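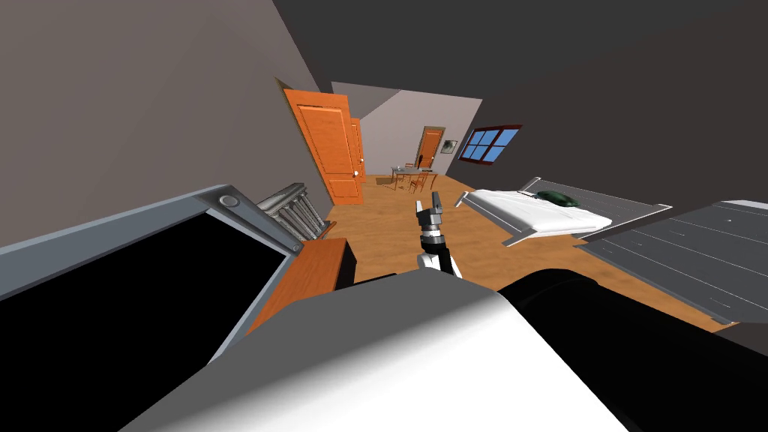

Old televisions: what to do before you bring yours to the collection

April 2024

Many households in our area still keep a television that is not in use. It stands in the spare bedroom or behind a door in the basement, and every year somebody in the family says that it should go. This spring we are again organizing the collection of electrical items, and because we received many questions after the last one in November, I will try to answer them in this newsletter.

First, the most common question. Yes, we take flat-screen televisions of all sizes, and also the old heavy ones with the glass tube. In November we collected nearly 300 items on one morning, and a large part of them were screens. Please do not put a television in the normal trash, and please do not leave it next to the containers on Chege Street. The truck there does not take it, and the rain makes everything worse.

Before you come, look if the television still works. If it does, tell us at the entrance. The working sets go to the Reretti repair workshop, where they are tested and then given to families who asked for one. For this the workshop needs the remote control and the power cable, so please tape them in a bag to the back of the set. Last time we had a box full of remote controls and no idea which one belonged to which television.

If your television was connected to the internet, you should sign out of your accounts and make a factory reset. On most models you find this in the settings menu, under a name like "System" or "Support". It takes a few minutes. Many people think about this with a phone but forget it with a television, although the passwords are saved there also. Take out any memory stick from the back.

Now about the wall. A television that hangs on a wall bracket should be taken down by two persons. Pull out the plug first, then the other cables. Some brackets have a small safety screw at the bottom, and if you do not loosen it, the set will not lift off. Keep the screws in an envelope. The bracket itself we take as metal, in a separate container - it must not be screwed to the television anymore.

For the transport, lay a blanket on the seat or in the trunk and keep the set standing up if it is possible. A large screen that lies flat can crack from its own weight when the road is bad. A cracked screen we still accept, but cover it with a sheet and tape so that no glass falls out.

The collection is in the yard behind the Rurnetti hall, entrance from the side of the parking lot. Each household can bring up to six items without paying. For the seventh and every next one there is a charge of three dollars, in cash please. Shops and offices must write to Trirkelex directly, as they need a different paper for this.

If you have no car, you can leave a note in our mailbox at the hall with your address and the size of the television. We have one van and we will do what we can, but the places are limited and the upper floors without elevator are difficult for us.

The date will be on the notice board by the end of the month.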